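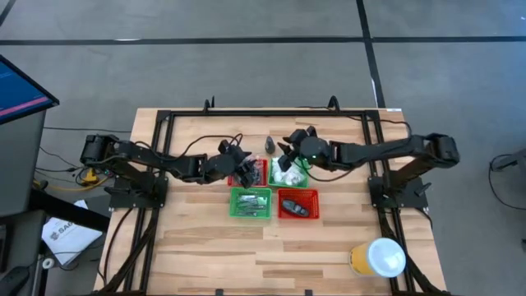
Support reply, 9:10: please confirm which items go in red and which in green before we change the bin list.

Ticket 334, Isdale sorting table. Baskets don't match the Troduditz list. The list has one color per item type, and we have 4 baskets in two colors. White soft material is in green.

Update, 11:40. Checked the list again. It still has no line for bagged fill.

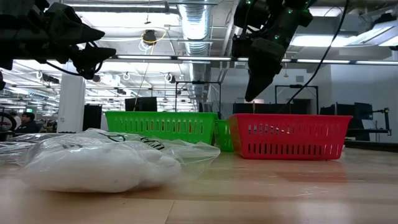

Yip asked whether bagged fill should be entered by the bag or by weight. By the bag. Purkurex stock sheet corrected from 2,000 to 1,872.

Nail clippers now have their own line, green basket. White packets also green. Wrapped black items go in red.

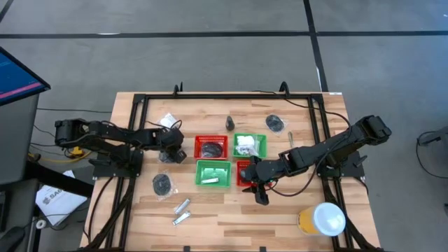
Still open
Printed labels for the baskets. Leave ticket open until March.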